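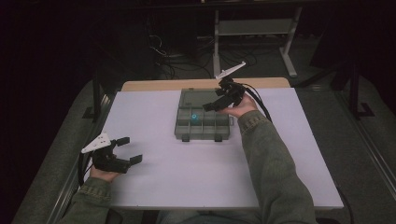

Zinhle Pretorius wanted to know, before we'd even got our coats off, why you would hold a robot's hands yourself when there are perfectly good robots to hold them. I wrote that one down on the back of my parking stub and I've been chewing on it ever since, so let's use it as the thread for these notes.

Tags: Intro to Automation / Site Visits / Week 9

For those who missed the Saturday open day at Trokside: we got the back-room demo, the one with the plastic organizer box and the little blue part. You wear nothing special. You pick up two hand-held grippers, one per hand, sit down at the table, and do the job. Each gripper carries a white triangular plate with markers on it, and there are cables running back along the arm. The grippers have the same kind of jaws a robot arm would have, so whatever you manage to do, you've managed with a robot's fingers and a person's brain.

And it's so much harder than it looks! I had a turn (of course I did) and I chased that blue part across the table like a pea on a dinner plate. Your own fingers bend around things. They feel a slip before it happens. Take that away and leave yourself with two stiff jaws, and you start thinking very hard about which side of a thing you want to come at.

Three ideas from the demo that I'd like you to have in your notebooks:

1. Approach. Think about where the jaws have to be before they close. With a small part standing upright on a bare table you've got room on every side. With the same part down in a compartment you've got walls, and the walls win.

2. Grasp. Where on the part do you grab? A narrow top half over a wider base gives you a natural place to pinch, but pinch too high and the base swings out.

3. Placement. Letting go is a skill. Open the jaws too early and the part drops crooked. Open them too wide inside a compartment and you shove the divider.
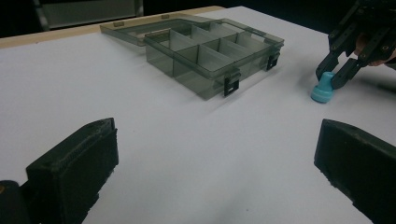

Doesn't the lid get in the way, somebody asked from the back, and couldn't you just give the robot a tray with no lid and no walls and be done with it? You could, and plenty of factories do exactly that. It's called fixturing, and we'll spend all of Week 10 on it. You change the world so the robot's job gets easier. Trokside's point was that homes and small workshops won't be changed for anybody's robot, so somebody has to learn the messy version.

That led us to the question of how many times you do it. The target they had taped up for the sorting job was 724 runs, and each person does 20 before they have to get up and stretch. I'd have guessed the arms go first. Nope, it's the eyes and the patience. By my sixth try I was rushing, and rushing shows: my jaws came in at a different slant every time. Is that bad? Have a think before class, as I don't believe the answer is simple. A bit of variety helps a learning system cope with parts that aren't where it expects them. Pure sloppiness teaches it sloppiness.

A side note on cameras. One of the views comes from the gripper itself, so the jaws are always right there in the near corners and the job is going on past them.
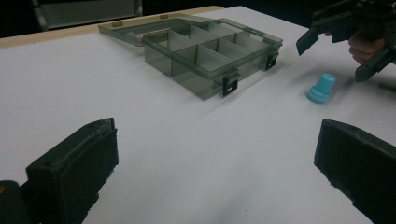
It takes some getting used to, watching a job from the wrist. You lose the big picture and gain the bit that matters most at the last second, which is the gap between the jaws. When you write up your comparison, say what each viewpoint would miss. A camera up at head height sees the whole table, but your own hand can block the part just when you want to see it.

For next time:

— Read the Druvel chapter on grippers, the first half only. The second half is all suction cups and we'll get there in spring.

— Try the kitchen version at home. Two pairs of tongs, an ice cube tray, a bottle cap. Put the cap in a corner cell, then take it out again. Write down every time you had to regrip and what made you do it.

— One page on Zinhle's question. It's worth 50 points, and I'd much rather read your opinion than a brochure.

Van der Merwe group, you're presenting first, so please send me your slides the night before — not at breakfast.

Clollwood Evening Courses | Contact the department | Back to top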